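Call for participants: household tableware wear study

Zolelum is recruiting 208 households in Clurnstead and Hamport for a study of wear in everyday glazed tableware. Participating households use a supplied set of mugs and plates in place of their own for 364 days, keep a short weekly record and return the items for measurement at set intervals. Recruitment is open until the end of May or until all places are filled.

Background

Glazed tableware is normally tested under laboratory conditions: a fixed number of dishwasher cycles, a standard detergent and a standard cutlery load. The results are repeatable but do not match the condition of items taken from real kitchens. Metal marking, dulling of the glaze and staining at the inside base of mugs all vary with how the items are washed, stacked and stored. The study will collect data on these habits together with surface measurements from the same items.

Two glaze types are included, both matte on the outer surface of the mug. Households are assigned to a glaze type at random and are not told which one they have received until the study closes. Colours are pale and plain, as marks are easier to grade on a light ground.

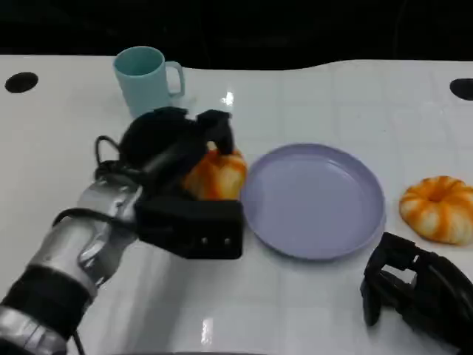
Pale green mug and striped toy pumpkin on a white tabletop.

Who can apply

Applicants must be aged 18 or over and live at an address in Clurnstead or Hamport that they do not expect to leave during the study period. One application is accepted per household. Households of any size are eligible, including people living alone.

The household must prepare at least one hot drink at home on most days. Tea, coffee, hot chocolate and plain hot water all count. Households that wash by hand and households that use a dishwasher are both needed; please state which applies. If you do both, state the method used for mugs.

Homes in which tableware is used for commercial catering, childminding or holiday letting are excluded. Employees of tableware or detergent manufacturers may not take part.

What is supplied

Each household receives mugs and side plates according to the number of people living at the address, a storage box for returns, and a pad of record sheets. The record sheet is known as form Wi and is the only paperwork used after enrolment. An online version is available with the same questions in the same order. Households choose one version at the start and keep to it.

Detergent is not supplied. Use your normal brand, and note on form Wi if you change it.

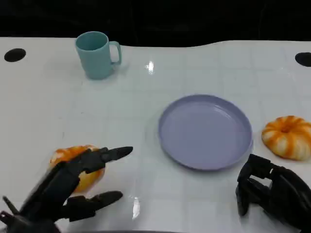 What participants do

1. Attend an enrolment session at the Hamport office. Items are signed out and numbered on the base. Sessions run from 10 am to 6 pm and last under an hour.

2. Use the supplied items as your main mugs and side plates. They may go in the microwave and the dishwasher. They must not go in the oven or under a grill.

3. Complete form Wi once a week. It takes no more than 15 minutes and covers washing method, number of washes, stacking, and any chips, cracks or stains.

4. Return all items for measurement on 4 occasions during the study. Replacement items are lent for the days your own set is away - these are not measured and need not be recorded.

5. Report breakages within a week and keep the pieces if it is safe to do so. There is no charge for broken items.

Participants are asked not to use abrasive powders, wire wool or bleach on the supplied items unless they would normally do so. If these are part of your usual routine, continue as before and record them. The aim is to measure ordinary use, so no habit should be changed for the benefit of the study.

Payment

Payment is £15 for each completed month of record sheets, made by bank transfer at the end of the following month. Travel to the enrolment session is refunded at the standard local bus fare. Households that complete the full period may keep the supplied items. Those that withdraw early are paid for completed months and return the items in the box provided.

Payments may need to be declared as income. Zolelum cannot advise on individual tax or benefit matters.
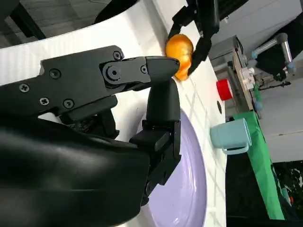 Can guests use the supplied mugs and plates?
Guests may use them freely. Washes after guest use are added to the weekly total on form Wi in the normal way, with no separate entry.

What happens if we go on holiday?
Leave the items at home and enter zero washes for the weeks concerned. Absences of up to four weeks in total do not affect payment. For longer absences, contact the study office before you travel.

Is a water softener a problem?
Homes with a softener are eligible. Water hardness is checked at enrolment from a small sample of cold tap water, which you will be asked to bring in a clean jar.

Data and confidentiality

Names and addresses are held separately from the record sheets and are deleted after final payment. Published results will refer to item numbers and washing method only. Participants may withdraw at any time without giving a reason, and may ask for their records to be removed up to the date on which analysis begins.
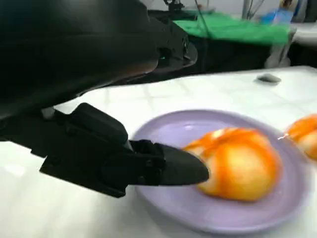
Hamport, May.

How to apply

Request an application form from the Zolelum study office in Hamport, in person or by post. State your postcode, the number of people in the household, your usual washing method and your preferred version of form Wi. Applications are checked in order of receipt. Places are balanced between the two towns and between hand and machine washing, so some eligible households will be put on a reserve list. Reserve households are contacted if a place becomes free within the first month, after which the list is closed.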